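Staniforth Street Tenants' Association
Minutes of the monthly meeting, May 8, 2020
Held by telephone, 7:00 p.m.

Present: Shu-fen Kong (chair), Evie Cheetham (minutes), residents of the Lurkari and Vamitz buildings.
Apologies: none received.

1. Minutes of the March meeting
Approved with one correction. The item on bicycle storage should have read "second floor landing." There was no April meeting.

2. Laundry room hours
Shu-fen reported that the landlord has agreed to keep the laundry room open until 10 p.m. on weeknights. Only 2 households may use it at once. A sign-up sheet is on the door. Several residents said people are signing up for slots and not using them. Agreed that a slot is open to anyone after ten minutes.

3. Water pressure, Lurkari building
Still low on the top floor in the mornings. Plulach Plumbing looked at the pump in March and quoted $432 for a new valve. The landlord has the quote but has not approved it. Shu-fen to write again and copy the city housing office.

4. Packages
Packages are being left on the front steps of both buildings. The carrier says the buzzer at Vamitz does not work. Evie tested it before the meeting and it rings in some apartments only. Added to the repair list.

5. Association funds
Balance is $60 after printing costs. No dues will be collected this quarter. A resident asked if the money could go toward hand soap for the laundry room. Agreed, up to $40.

6. Hallway and entry decoration
The landlord will repaint the Vamitz entry this summer and has asked for preferences. Most callers wanted a plain light color. Two asked for patterned wallpaper on one wall and a row of coat hooks by the door. Concern was raised that a busy pattern would make a narrow entry feel smaller. No decision. Evie to collect views by email.

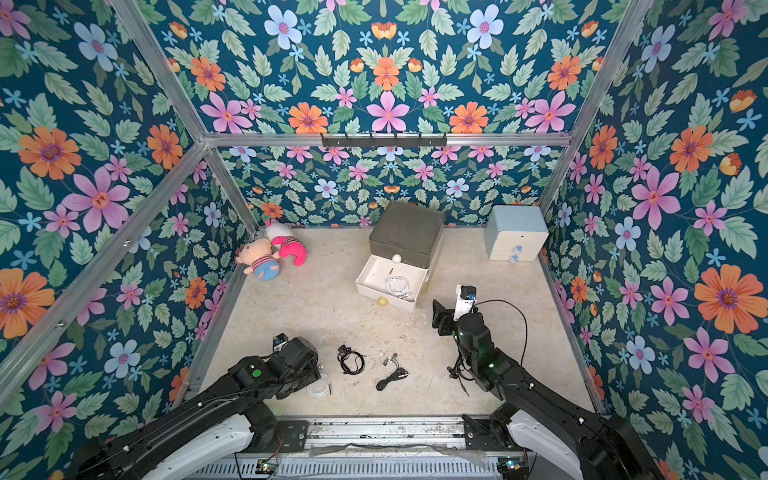
Item 6: large floral pattern on a teal background, with black hook rack.

7. Other business
The recycling bins have been moved back to the alley side. Please flatten boxes.

Next meeting by telephone, same time, first Friday of next month. Call ended 8:10 p.m.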